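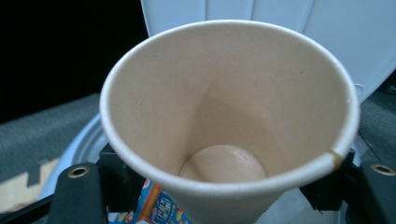 CAN IT TAKE THE BINS OUT YET?

Short answer, no. Longer answer, it can nearly do the cup.

Went along to the chores afternoon at Amholm on Thu 19 September, notebook in one hand, sandwich in the other. The question we get more than any other from readers — when will a machine tidy my kitchen — and Deepika Murthy has spent since June trying to answer it properly. Her list is all small stuff. Rubbish in the bin. Dishes stacked. Wipe down. The boring end of the day.

Paper cups are harder than you'd think. Squeeze too hard and they fold, too soft and they slide out on the way. You and I don't even look. A machine has to be shown, over and over, and then shown again with the cup lying on its side.

So people do the job first, holding the same sort of grippers the machine will use, and the machine learns off the recordings. Deepika has 581 of them for the rubbish job alone. Wants a lot more. Says the lid is the real pest, becuase every bin opens its own way.

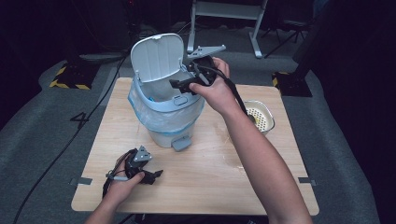 Bin duty at Amholm, lid up and a gripper in each hand.

Ville Ikonen runs the shop-floor side over at Grondthorpe and is gloomier. His lot want offcuts cleared from under the benches. Last trial was 20 tries, 6 good ones, and 2 where the part went in and came straight back out with the gripper. He'd still rather pay a student with a broom, and told us so twice.

Deepika reckons homes will be slower than factories anyway. Factory bin stays put. Yours gets moved by the dog, the kids, whoever mopped last. Fair point. Ours is never where I left it.

What about a drink still in the cup? Asked that. Long pause. Not on the list this year.

Price, no idea, they wouldnt be drawn. Valdebenito are meant to be putting out a kitchen model but I've rung them and got the machine (the answering kind).

More next issue if Grania let us in to see the laundry folding. Bring your own socks apparently.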